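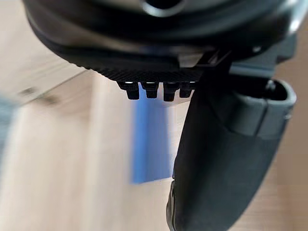
Matte black housing with a crosshatched grip band on the underside.

How to Check a "Responsible Down" Claim Before You Buy the Jacket
Updated 2023-11-30

Every fall the same hang tags come back. Ethical down. Kind down. Down with care. I have been reading these tags for years and I still couldn't tell you what half of them promise, and I suspect that's how the people who write them like it. What follows is the routine I use when I want to know whether a company has done something for the birds or has only hired a copywriter. It takes an evening the first time. After that you get faster.

I'll use a jacket from Zirnen as the running case. It's the last one I went through from start to finish, and its tag is pretty typical of what's on the rack.

Step 1: Copy the claim word for word

Write down exactly what the tag or product page says. Don't paraphrase it in your head. The Zirnen tag said the fill was "sourced with respect for animal welfare." Read that a few times. It doesn't say the birds weren't live-plucked. It doesn't say they weren't force-fed, either. "Respect" is a feeling, and a feeling can't be audited.

Now look for the words you wanted to find. "No live plucking" is a claim. "No force-feeding" is a claim. "From farms inspected by" followed by a name is the start of a claim, though you'll have more work to do on it. If all you have is an adjective, you can stop now and put the jacket back.

Step 2: Find out what share of the fill is covered

This is where a lot of decent-looking claims fall apart. A company may certify one product line and put the logo on the front page of its website, where it seems to cover everything. Search the page for your exact model and color. I mean that about color, too. Two versions of one jacket can come out of different factories.

Zirnen's site had the Stivadura mark at the bottom of every page. Two models in the whole catalog were listed as certified. Mine wasn't one of them.

Step 3: Read the standard itself

Almost every certifier posts its standard as a PDF, usually three clicks deeper than you'd expect. The Stivadura one is long and dull and I'd still tell you to open it. Search it for these terms:

live plucking
molt or molting
force-feeding
parent farm
unannounced
subcontractor
remedy or corrective action

Molting matters. Some standards ban "live plucking" and then allow feathers to be "gathered" from live birds during the molt. The industry says this is gentle and that the feathers are ready to fall out. Maybe so with one bird and a patient person. I have a hard time picturing it with a shed full of geese and a worker paid by weight, as birds in a flock don't all molt on the same afternoon.

Parent farms matter as well. These hold the breeding birds, which live longer than birds raised for meat and can be plucked more than once. A standard that leaves parent farms as optional has left out the place where the trouble is most likely to be.

Step 4: Look at how the inspections are done

Stivadura reports 2,133 farms in its system. That's a big number and it's printed in big type. What I wanted was how many of those got a visit last year, and how many of the visits came without warning. The report gives the first figure as "a representative sample." It doesn't give the second one at all.

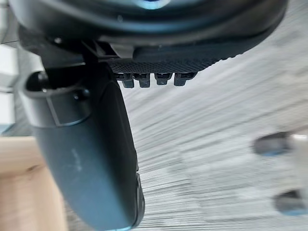

Announced visits aren't worthless. An inspector can still look at housing, feed records and slaughter paperwork. But nobody plucks a live goose in front of a person with a clipboard, so a clean report from an announced visit tells you very little on the one question most shoppers care about.

Also check who pays. In most schemes the supplier pays the inspection company directly and can switch to another one next year. I don't think that makes every inspector a crook. I do think it's worth knowing.

Step 5: Trace one batch

Some jackets come with a lot number you can type into a website. Try it. Mine brought up a map, a nice photo of a meadow, and the name of a processor, Bălan. A processor washes and sorts down. It isn't a farm. Down from some 2,000 small flocks can pass through a single washing plant and leave as one product, and a trace that ends at the plant has skipped the part with the animals in it.

If your trace ends at a processor, a trading house or a country, count it as no trace.

Step 6: Write to the company

Keep it short. Long emails get long answers that say nothing. This is the one I send, and you can copy it:

"I am looking at [model, color]. Is the down in this exact item certified, and under which standard? Does that standard cover parent farms and ban taking feathers from live birds during molting? Were any of the farms visited without notice in the past year? Please answer each question separately."

The last sentence does most of the work. I wrote to Zirnen in April and got a reply 9 days later. It thanked me for my passion, answered the first question, and attached a brochure. I wrote back with the other questions pasted in again. No answer to that one.

Give a company two tries. A small brand may really not know, and a few will say so, which I take as a better sign than the brochure.

Step 7: Check the synthetic option just as hard

If the down claim doesn't hold up, the next rack over will have something like Hasitine, a polyester fill sold as "cruelty-free." On the narrow point I'm fine with that -- no bird was involved. Still, read the rest of the label. I've found real fur trim on a hood above a synthetic fill, and wool or leather parts on jackets with an animal-free badge on the sleeve. The badge may refer to the fill only. Ask the same way you'd ask about down: which parts of this item does the claim cover?

Recycled content is a separate claim and needs its own check. Don't let one good word carry the next.

What to do if you're in a store with no time

Use your phone and check three things: the exact model on the certifier's list, the word "molting" in the standard, and the full fiber label, including trim. If any of those comes up blank, wait. The jacket will be on sale in January anyway.

Secondhand is the other choice. An old down coat still came from birds, and some people won't wear one for that reason. Your money doesn't go to a new order, at least. Wash it on a gentle cycle with very little soap, and plan on running the dryer a lot longer than the tag says.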